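Lab visit report: household manipulation at Lusell
Aug 5, 2026
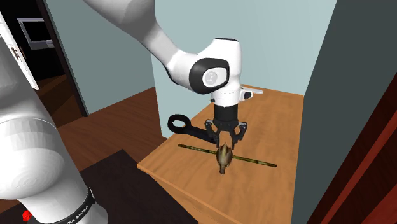
A toy on a table is the easy half of tidying, one reader of the draft objected, and the report should say how far the work is from a real living room. The objection is fair, and most of what follows deals with it.

Lusell runs its household program in two stages. Policies are trained and scored in simulated rooms first, then moved to a test apartment on the ground floor. The visit covered both. The simulation session used a Franka Emika arm over a wooden cabinet top in the corner of a room, with a toy duck resting across a thin stick. Contact of this kind is harder than it sounds. A grasp planned for the duck alone can catch the stick, and the stick can shift the duck before the fingers close. The arm has a camera-like mount near the wrist, and the fingers leave little clearance when an object lies flat.

Scoring is strict. A trial counts only if the named object ends up in the named place and nothing else has been moved to the floor. Over the batch we were shown, 51 trials were logged on single-object pickup with a second object touching. Staff declined to give a pass rate for publication, but said the January software had been replaced mainly on account of failures in this category.

The apartment stage is slower. We watched a table being cleared at a pace no household would accept, with a technician resetting items by hand between runs. Soft goods are not attempted. Drawers are attempted only with bar handles. Two rooms are in use and the kitchen is closed while the floor is redone.

Brendia, which supplies the scheduling software, is more interested in shop floors. Its argument is that bin sorting and shelf facing repeat often enough to pay for an arm, and that homes do not. Durkon has a restocking cell on trial with five product types, all boxed. Gökçe sent a written statement putting general home tidying at 2034. No basis for the year was supplied.

Our assessment: single rigid objects on clear surfaces are close to usable where someone can step in after a failure. Clutter is not. We asked for failure logs broken down by contact type and were told these could be shared after the next software release.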